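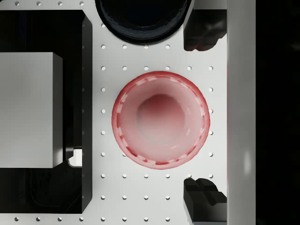

Dilwyn Gronow wrote back to my last post that I was budgeting for the arm and forgetting everything the arm has to touch. He thinks a first-time buyer should price the table, the grippers and the spare parts before even opening a catalog. I didn't agree with all of it, but I went back to my spreadsheet that evening and found that he was mostly right.

5 min read

I had one line for the robot and one line called "other." The "other" line was $370, and I can't remember how I came up with it.

So I started over. The job hasn't changed. I want one small arm at the end of the packing bench, picking up bowls and setting them down where I tell it to. We sell tableware in small batches, and the bowls come in more than one size and color. I've been doing the planning in simulation through October, with a bowl on a perforated top and a two-finger gripper coming down over it, so that I can make the cheap mistakes first.

The simulation software is Gilledik. I pay for it by the month and it comes out of the regular office money, so it isn't in the project budget. Jihad Nasrallah says it should be, and he may have a point, but I'd be paying for it anyway.

The new list looks like this.

The table. I had planned to use the bench we already own. After working on the perforated top in simulation I want one like it for real. With a grid of holes I can bolt a fixture down, write down which hole it's in, and put it back there next month. On the old bench I'd be measuring from the edge every time. The quote from Britero was $1,000 with legs. Without legs it's cheaper, but I don't want to build legs.

The gripper. The arm I'm looking at comes with no gripper at all, which I missed on the first reading. The two-finger one from Tak is $2,821. I asked if they had anything with softer pads for glazed rims and they said pads are sold separately. They haven't sent me a price for those yet.

Fingers. These wear, and they also get hit. Itzel Zamudio told me to order a second set with the first and keep it in a drawer. I've put that in.

Training. I had nothing down for this. Skillance runs a short course, and two of us should take it, so that the bench doesn't stop when I'm out. I'm leaving this line open until I know which of us is going.

Installation. Eifion Voyle will do the wiring and the guarding. He wants to see the final layout first and I don't blame him. He has set aside up to two days for it.

The arm itself is the line I've changed least. I've gone back and forth between buying new and buying used. Used would save enough to pay for the table and the gripper together - but the used ones I've seen came without a controller manual, and one seller couldn't tell me how many hours it had run. I'm leaning toward new.

I also added $3,000 that isn't assigned to anything. Dilwyn would call that too low. It's what I can set aside without moving the kiln repair to next year, and the kiln comes first.

What I still don't know is how much bench space to give it. In the simulation everything sits close together and the gripper takes up more room than I pictured when I was only looking at spec sheets. If I need a larger top, the Britero quote has to be redone, and Eifion's layout with it. I'm going to try a few spacings this week before I sign anything.

If you've bought a perforated top secondhand, please tell me what you paid and whether it was flat. Comments are open.

Contact | Copyright Iolo Ellis | Back to top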